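Search the club pages
Go
Monday, by Drita Mladenović
13 comments
4 shares

Farkthorpe Robotics Club: pre-run safety checklist, with my remarks

Fill this in before every session, simulated or otherwise. Yes, simulated. Boris Nikolovski asked what harm a simulated arm could possibly do, and the answer is that it teaches you to press Run without looking. The arm at Grurnness weighs more than your laptop and has no undo.

Section A. Before anything moves

1. Correct scene file loaded. CHECKED. We were on version 36. The one called "final" is version 30, and whoever named it should reflect.

2. Base fixed to the tabletop. CHECKED. In August the base had no fixed joint and the arm left the table at the first command. Very graceful. Still a fail.

3. Table is resting on the floor and has collision switched on. CHECKED, after a second attempt.

4. Speed limit set in the config file. FAILED, then fixed. Somebody had typed 128 in a box meant for a percentage. The software accepted it without comment, so please don't rely on the software for judgement.

5. Stop key tested by the person who will be pressing it. CHECKED. Nikola Đorđević now knows it is the space bar. He had been clicking the window's close button, with some force.

Section B. Start pose

6. Gripper pointing down, fingers apart, nothing held.

7. Clear space between the fingers and the object on the table.

8. Arm not touching the table anywhere beyond its mounting.

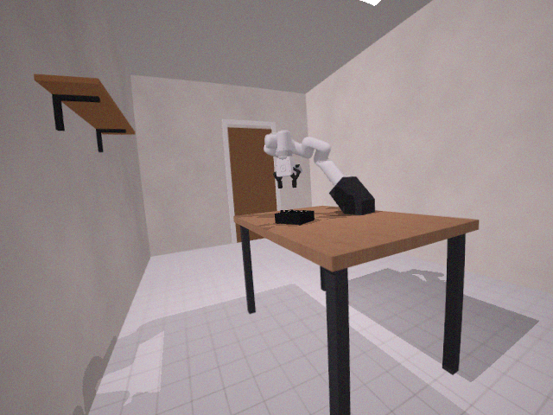

Lumturie Bošković wrote underneath the draft that item 7 ought to give a proper distance, as "clear space" means one thing to her and quite another to Nikola, and could we please agree on a figure before the Daltanska heat.

Fair point. Until we do, the rule is that if you have to zoom in to be sure, it's a fail.

Section C. During the run

9. One person drives, one person watches. PARTLY. Both of them were watching the driver's phone for a bit.

10. First move done at slow speed. CHECKED. There were complaints that it was boring. Boring is what we're after.

11. Any contact with the table written down, however small. NOT DONE. "It only brushed it" is an entry. Please write it down as one.

Section D. Afterwards

12. Arm returned to start pose and log saved under the date and your own name. CHECKED, apart from one log saved as "asdf".

13. Changes to the scene written in the shared notes. NOT DONE. Meirion Meredith moved the object nearer the table's edge and told everyone out loud, including several people who weren't there.

Result: pass for simulator use. No one goes on the real arm until items 9, 11 and 13 are done properly at two sessions running. The Stoyanova kit stays in the cupboard until then, and I have the key.

13 comments
Leave a comment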